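Chapter 4
The Closer, the Captain, and Who Gets the Ball

I once lost an argument about cricket to a man who had never watched a full game of it. His name was Angus Lockyer, we were sharing a bench at the Fanham ground, and he wanted to know why the captain had just handed the ball to a guy who'd been hit all over the park ten minutes earlier. I gave him a long answer about left-handers and the breeze. He listened politely, then asked, "But does the captain know that, or do you?"

I've been chewing on that question for years, and it's more or less what this chapter is about. In Chapter 3 we looked at how teams collect information. Now I want to get into what happens in the few seconds when somebody has to use it, with a crowd yelling and a clock running.

Let's start with a game I covered back when I was writing for a small paper. Sheehan was playing Zelldale in a September playoff, baseball this time, up by a run going into the eighth. Carleen Donnelly was managing Sheehan. She had two relievers warm. One was Brodie Baxter, who threw very hard and had closed out every lead for a month. The other was Tsutomu Sugawara, who threw slop (his word!) and got ground balls with it. Zelldale had the bases loaded with one out, and everybody in the park was looking for Baxter to come through the gate. Out walked Sugawara.

I groaned out loud in the press box, which you're not supposed to do. Two pitches later there was a double play and the inning was over. Afterward I asked Donnelly about it and she shrugged and said she needed a grounder, so she sent for the grounder guy. Baxter got the ninth, same as always.

Now, I don't want you to take the wrong thing from that story. The double play doesn't prove she was right. If the ball had found a hole, it would have been the same decision made for the same reasons, and I'd have written a much nastier column. Hang on to that thought, because most of the exercises at the end of the chapter lean on it – and so will the section on second-guessing, where I have to own up to a few of my old columns. 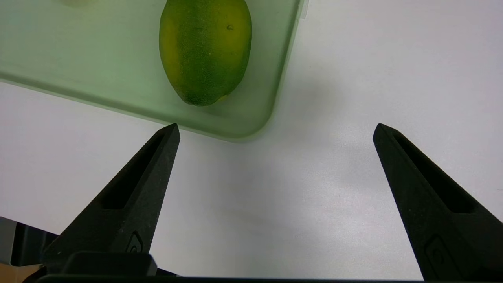 4.1 Roles and situations

Coaches tend to sort their players in one of two ways. Sorting by role means the job is fixed ahead of time: Baxter pitches the ninth, period. Sorting by situation means you wait and see what the game is asking for, then go find the person who does that thing best.

Roles get a bad rap, and I used to pile on. Then I spent part of a season around the Clonach rugby side, where Paora Pearce coached the forwards. He liked fixed roles a lot. His players knew by breakfast what they'd be asked to do, and he figured they slept better for it. He kept a squad notebook that ran to 200 pages, and page after page was just names and jobs.

So before you read on, grab a pencil and write down a decision by a coach that made you furious. Put down what the coach knew at that moment, and leave the final score off the page. We'll come back to it in 4.3.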